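The Rule About Cups

When Štefánia Kubíček took over the rule book at Flito, it had 400 rules in it, and she was told on her first morning, quite kindly, that she was welcome to add more. She was given a desk by the stairs, a key to the stationery cupboard and a ring binder so fat that its rings no longer met. Somebody had tied it shut with a bit of green garden string, and she untied it every morning and did it up again every night, which she came to enjoy in the way one enjoys lacing a good pair of boots.

Flito had the old seed warehouse in Grusombridge, down where the road bends to follow the river, and in it they taught robot arms to do the small jobs of a café or a hospital kitchen. The rules said how this ought to be done. Rule 12 said that sleeves should be buttoned or rolled. Rule 77 said that whoever moved a table should tell the person who had measured it. Rule 203 said only "Not on the left," and had been signed by a man called Acuña, who had long since gone to live by the sea and did not answer letters.

"On the left of what?" Štefánia asked.

"We've always wondered," said Domingo Echeverría. "But we don't put anything there, all the same."

Domingo had been at the benches longest, and it was he who brought her Rule 318, the rule about cups, because he wanted it gone. It said that before any arm closed its fingers on a cup, the person in charge must stop it with the fingers open, look at it properly, and say out loud what was about to happen. Every time. There were 3000 goes at the cup to get through before the people from Oltel came in April, and Domingo had worked out, on the back of a delivery note, just how much of his life would be spent telling an empty room that a gripper was going to take hold of a lid.

"I feel such a fool," he said. "I said it in my sleep the other night. My wife thought I was ordering a coffee."

Now Štefánia was a fair-minded woman, and she didn't like to keep a rule merely for being old (though she was fond of old things, and had a kettle at home that had outlived two cookers). So she put on her cardigan, buttoned the sleeves as per Rule 12, and went down to see for herself. Rasa Kütt was on the bench that afternoon, with her hair tied up and a list at her elbow. She had the white table wiped and the black cup with the big white X on its side set out, with its lid on, and she brought the arm across until its two fingers stood open beside the lid, and there she stopped it. 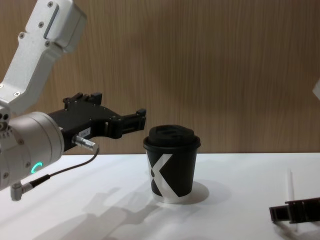

"It's going to come down a touch and close on the cup," said Rasa, in the voice of someone reading a bus timetable to an aunt. Then she frowned. "No. It isn't, is it? It's too high. It's going to have the lid off."

And she took the arm back, and changed a number, and began again, and Štefánia, who had been holding her breath without noticing, let it go.

They sat on the stairs afterwards with a packet of ginger biscuits. Rasa said that she could look at a thing for a whole minute and see only what she expected, but as soon as she had to tell somebody, even if the somebody was only the wall, her eyes had to go and check. Her grandmother had been the same with knitting patterns. Domingo, who had come to hear the verdict and stayed for the biscuits, said that was all very well for people with grandmothers who knitted.

"Who wrote it, anyway?" he asked.

Štefánia had the binder on her knees. She undid the string and turned the pages, past the trolleys and the extension leads, until she came to Rule 318, and there at the foot in faded blue ink was a name and a short note. Fidel Cáceres, it said. After the soup.

"Oh," said Domingo, in quite a different tone. He had been there for the soup. He took another biscuit and looked at it for some time. "I'd forgotten that was why."

So the rule stayed, but Štefánia did do something about it, and it was the first change she made in her own handwriting. Under Fidel's note she told the story of the soup, all of it, with Domingo leaning over her shoulder to put her right about the ceiling. It took up most of the page. Then, as the evening was light and she had got into the swing of it, she turned back to Rule 77 and asked him whose table it had been.

"Now that," said Domingo, settling himself against the banister, "was Hipólito Sepúlveda's, and you'll want a fresh pen."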